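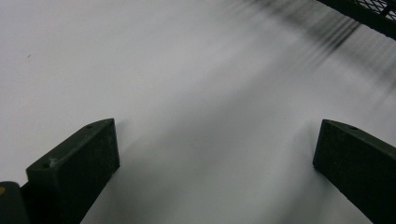
Figure 3. Two dark gripper fingers over a pale surface.

4.2 Storm water at the Vandside depot

I went into Vandside expecting the flood wall to be the big story, and I came out talking mostly about drains. The base sits low, right where the Drovport road meets the river, and the public works crew there had been pumping out the same motor pool every October for as long as anyone on shift could remember. The plan on paper called for a higher wall. What the crew wanted was a bigger culvert - and after walking the ditch line with them twice, I was pretty much on their side.

So I reran the Trorell runoff model with the culvert widened and the wall left alone. In the 17 storms I fed it, the motor pool stayed usable in all but three. The higher wall did a bit worse, mainly by holding rain inside the fence.
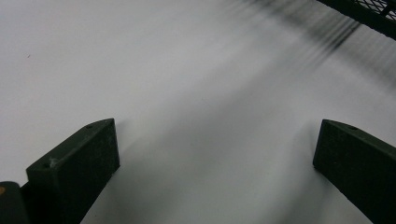

I should say the model is touchy about soil. I used the Athumani survey numbers, which are 30 years old, and a lot of that ground has been paved since. When I bumped the paved share up by 40 percent, the gap between the two options shrank, though the culvert still came out ahead. Storage matters too. The depot has a tank that holds 4,000 gallons of wash water, and I left it out of these runs (it's tiny next to a real storm). I pick it up again in Section 5, along with the dry season supply problem.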